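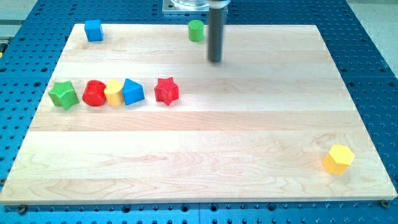
**Ulberg Tabletop Pushing Kit**

We've had the Ulberg kit on the bench since January and it's still the thing people wander over to play with! It's a block-pushing set for small arms: a maple board, a set of colored blocks (stars, cylinders, a cube, a couple of prisms) and a plain straight rod that goes on the tool flange where your gripper would normally be.

The board bolts down at the near corners, and the grain is light enough that saturated colors stand out really well. Our color thresholds from the old Prasier mat carried over with barely any tuning.

What I like most is how much there is to do with so little. Push the red star to the yellow hexagon. Line up the blues. Split a tight group without knocking the cylinders over (harder than it sounds, and a lot of fun to watch).

**In the box**

- Maple board, 33 inches wide
- Block set in red, green, blue and yellow
- 2 push rods, one spare
- 2 bolts with washers
- 19 sample tasks on a printed card, easy to hard

**Fits:** Dubey and Zurkanside flanges straight away. Other arms need an adapter plate, sold separately.

**Care:** wipe the board with a dry cloth. Blocks can go in soapy water.

Replacement blocks are sold singly, by shape and color.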